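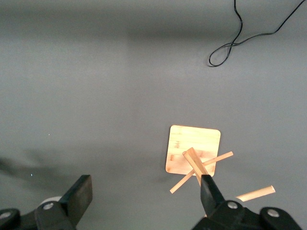 What did we want to find out? How people hear about little-known hiking trails near Prokmont, and what makes them go back.

Our group read 65 trail posts on local hiking blogs and then walked two of the routes ourselves. The Celodia canyon loop was amazing, all slot walls and ladders, and we got lost twice (worth it!).
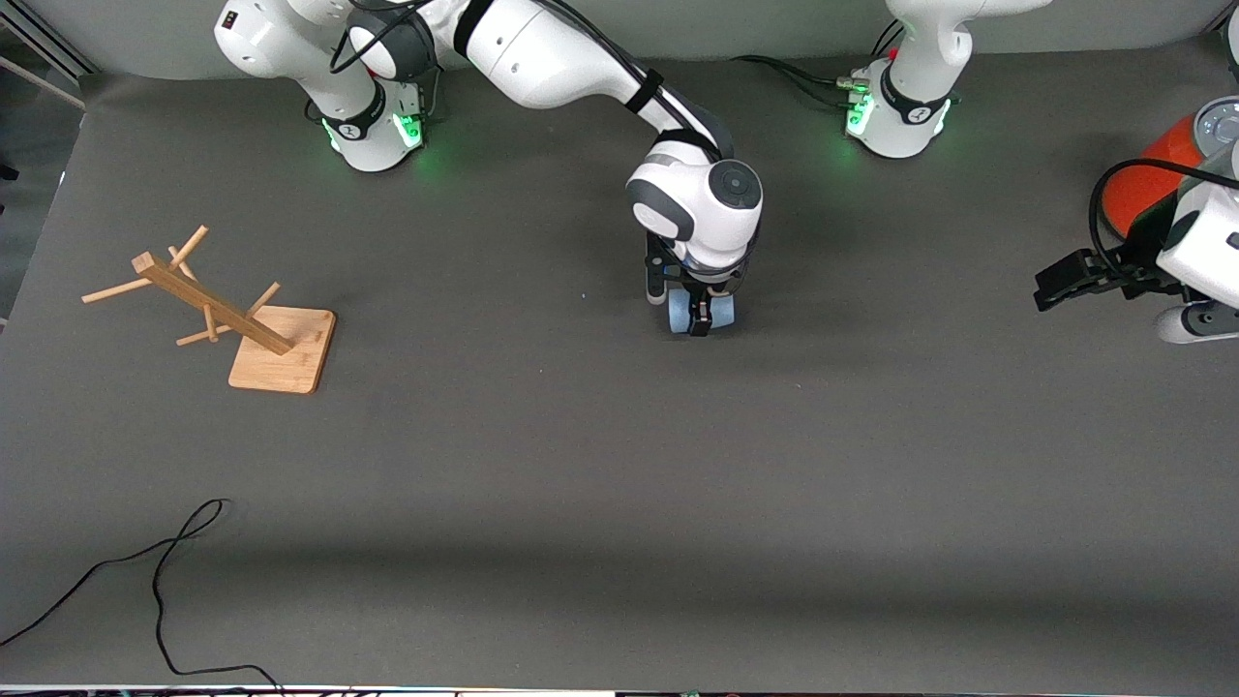
Hằng Lâm told us the loop used to be quiet until a blog post brought in roughly 2,000 visitors one December, and she'd still send a friend there on a weekday.

The posts we loved most gave parking, water and the hard parts up front, and we tried to write our own guide that way.
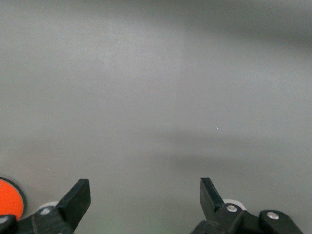 Project work, spring term. Group: Kiều Sầm, Remedios Sotomayor.

Next we want to walk the Plamura ridge!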